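Leaves on a brick footpath: sweep or leave?
Posted by Azucena Maldonado, Wukstead, July 5, 2019

I look after the path along our verge and the leaves never stop. Is weekly sweeping worth it?

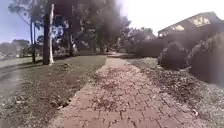 I've only got a stiff broom and a barrow.

Ese Olaniyan
Weekly is plenty. Don't bother with the gravel part, you'll just shift the stones.

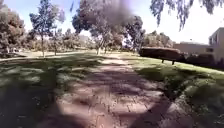

The gravel path, with grass either side

Brick needs more care — grit gets into the joints. 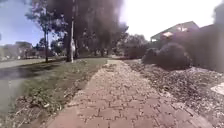
Cut the grass edge back with a spade first, then sweep.

Pramuncombe72
I do mine in November and that's it.

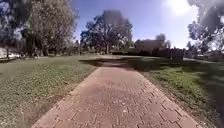 Brick path between the lawns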